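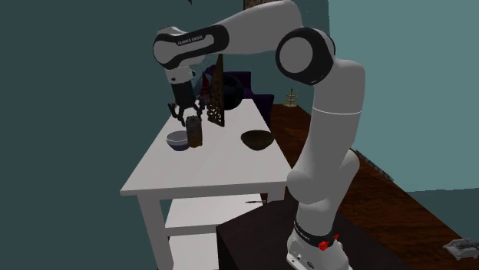 Comparing two grippers in simulation before buying either

I spent most of November trying to decide between two ways of closing fingers on a can. The arm was settled months ago. We use the Franka, I know its joint limits by heart, and I was not going to start over with something else. The gripper was the open question, and I wanted an answer before I asked Marisol Zamora to sign off on the money.

The first candidate was the parallel gripper we already had a model for. The second was the Skonance, an adaptive one with softer pads and a wider opening. I had a loaner model file for it from Briggs, who sell it here, and they were good about answering email.

I set up the same job for both: come in from above, stop, lower, close, lift, hold for 4 seconds. The can was the main target. After that came the white bowl by the rim, and then the dark bowl, which I expected to be the hard one. The room and the furniture came out of a scene pack that Chiamaka Nwankwo put together for another project. I left all of it in. The clutter at the back of the table makes the planner work a little, and I would like it to work a little.

I ran 100 trials per gripper per object, moving the target up to 20 mm from its nominal position each time. The controller was the same for everything, a plain joint impedance controller with the gains I normally use. I had meant to try Cemer's planner as well, but I ran out of time and it is still sitting in a branch.

The can was a draw. Both grippers picked it up nearly every time, and the failures were the same kind of failure: one finger came down on the top of the can and pushed it over. That is an approach problem. Raising the stopping point and correcting the position before the final descent fixed most of it for both.

The white bowl went to the Skonance by a fair margin. With the parallel fingers, the rim would rotate in the grasp during the lift and the bowl ended up hanging at an angle. Sometimes it stayed there, sometimes it dropped. The softer pads held it closer to level. I am a bit suspicious of this result. Contact between a soft pad and a thin rim is the sort of thing simulators get wrong, and the friction values I used came from a data sheet.

The dark bowl surprised me. It is shallow, so the fingers have to go down close to the tabletop, and the Skonance body is wide enough that it kept touching the far side of the bowl before the pads were in place. The parallel gripper is narrower and simply fit. I tried tilting the wrist for the Skonance, which helped, but then the elbow had to swing out and a lot of the plans came back empty.

A few notes on setup, mostly for myself:

Check the tool center point after every gripper swap. I lost a whole afternoon to an offset left over from the other one.

Keep the gripper mass in the controller config up to date. The arm sags a little if you don't, and it looks like a vision error.

Log finger width at the end of every trial. It was the quickest way to sort dropped objects from held ones without watching replays.

Chiamaka asked why I didn't test the Plutex fingertips, which bolt onto the parallel gripper and cost far less than a new hand. I didn't have a model for them. I do now, she made one over lunch, and the bowl trials are running with it tonight. If the tips stop the rim from rotating I will probably keep the gripper we have and put the money toward a second wrist camera.

I'll post the tables once the last batch is done. The config files need cleaning up first, so give me a couple of weeks on those.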